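De: Consuelo Herrero
Para: lista teleoperación
Fecha: 28 Jul 2026
Asunto: Re: Doblar ropa a dos brazos, ¿cuántas demostraciones?

Hola a todos:

Perdonad el retraso, he tenido unos días de locos y además quería contestar con algo más que impresiones. Os pego primero unas capturas de nuestra mesa, que así se entiende mejor de qué hablo, y luego voy por partes con lo que pregunta Joar.

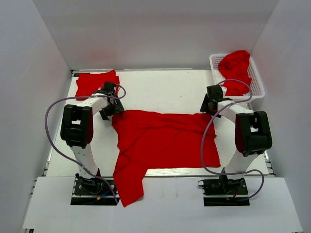
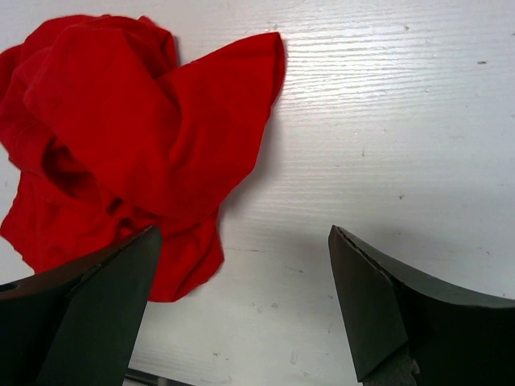
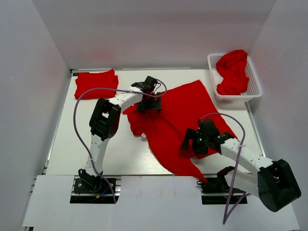
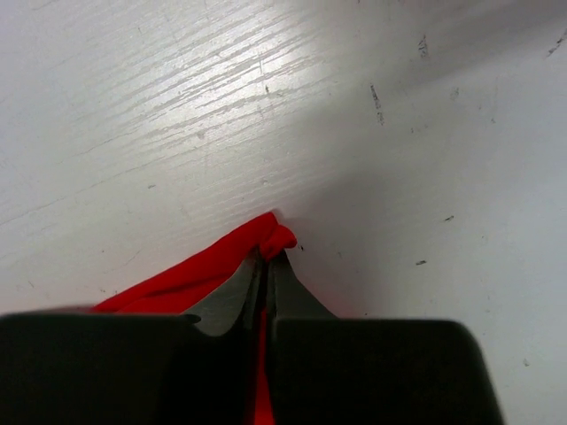

Todo tela roja sobre mesa blanca, dos brazos.

Joar Strömberg escribió:

> Estamos montando en Skastel una tarea de doblado con dos brazos
> y no nos ponemos de acuerdo en casi nada. ¿Cuántas demostraciones
> grabasteis antes de entrenar por primera vez? ¿Las hace siempre la
> misma persona? Y otra cosa: Hefin Owen dice que hay que tirar a la
> basura todas las que tengan un agarre fallido, y a mí me da pena,
> porque son la mitad. ¿Vosotros qué hacéis?

A ver. Para el primer entrenamiento usamos 130 episodios y fue un desastre, pero un desastre instructivo. El brazo izquierdo iba a la esquina más o menos bien y el derecho se quedaba esperando en el aire, como quien no sabe si le toca hablar. Revisando las grabaciones vimos que la culpa era mía. Yo tenía la costumbre de pararme a pensar antes del segundo pliegue, con las dos pinzas quietas encima de la prenda, y eso fue exactamente lo que aprendió. Ahora ensayo el pliegue entero un par de veces sin grabar y, si dudo a mitad, corto y repito. Vamos por 2.393 episodios guardados y la cosa ha cambiado mucho, aunque las mangas siguen siendo un horror.

Sobre quién las hace: empecé yo sola y luego se sumó Elin Ellis, que es zurda y dobla en un orden distinto al mío. Mezclamos sus episodios con los míos alegremente y el resultado fue peor que con los de cualquiera de las dos por separado (el robot empezaba con mi pliegue y lo remataba con el de ella, imaginaos la camiseta). Al final escribimos el orden en un papel y lo pegamos al lado de los mandos: estirar, mangas hacia dentro, mitad a lo largo, mitad a lo ancho, dejar a un lado. Una vez las dos seguimos el mismo guion ya no importa quién esté a los mandos. Yo diría incluso que ayuda tener dos personas, porque los movimientos pequeños salen más variados.

Con los agarres fallidos no estoy de acuerdo con Hefin, o no del todo. Si la pinza cierra sobre nada, la abro, bajo un poco más y vuelvo a coger, ese episodio me lo quedo encantada. Es justo lo que el robot va a necesitar cuando se equivoque él. Los que sí tiro son aquellos en los que arrastro la tela por toda la mesa, o acabo con un gurruño y lo arreglo a base de tirones. Eso no se lo quiero enseñar a nadie.

Un truco que me costó meses: dejé de mirar la tela directamente y teleopero solo con las imágenes de las cámaras, la general y las de muñeca. Al principio es desesperante, vas lentísima y no calculas bien la altura. Pero si tú ves un borde que las cámaras no ven, estás tomando decisiones con información que la política no va a tener nunca. Sioned Rees me lo dijo en febrero y no le hice caso hasta bastante después, así que aprovecho para darle la razón en público – disfrútalo, Sioned.

Más cosas sueltas, antes de que se me olviden:

Cambiad la posición inicial de la prenda de verdad, no dos dedos a la izquierda. Nosotros la soltamos desde arriba y que caiga como caiga.

No hagáis sesiones maratonianas. A partir de los 20 episodios seguidos yo ya cierro las pinzas antes de tiempo, y se nota en los datos.

El software de grabación que usamos es Jimomon, con un par de apaños nuestros para marcar el episodio como bueno o malo con un pedal. Lo del pedal parece una tontería y es lo mejor que hemos hecho, porque no tienes que soltar los mandos. Si a alguien le interesa, limpio el código y lo subo.

Probamos también a guiar los brazos agarrándolos con la mano, sin mandos. Para una sola pinza, estupendo. Con dos me faltaban brazos a mí, y encima mis manos salían en todas las cámaras.

Lo que sigo sin tener claro es la frecuencia. ¿Alguien ha comparado entrenar con todos los fotogramas frente a quedarse con uno de cada dos? La gente de Zuccaro comentó algo por aquí hace tiempo y no encuentro el mensaje.

Joar, si al final usáis toallas en lugar de camisetas cuéntame qué tal, que yo con las mangas estoy a punto de pedir asilo.

Un abrazo,
Consuelo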